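By April the Cledwood robotics club had outgrown the library, so we met Tuesday at my aunt's, and I swore the flowered tablecloth would survive us (it was her favorite!).

"Run 33," I said. "Go for the orange thing."

"You always say the orange thing," said Essam.
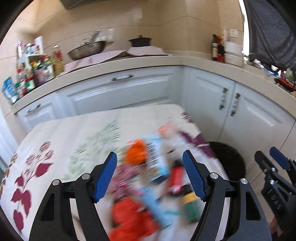 Run 33, my aunt's kitchen

He squeezed, the blue pads came together, and my aunt walked in asking who wanted soup. We all did. Run 34 could wait until after supper.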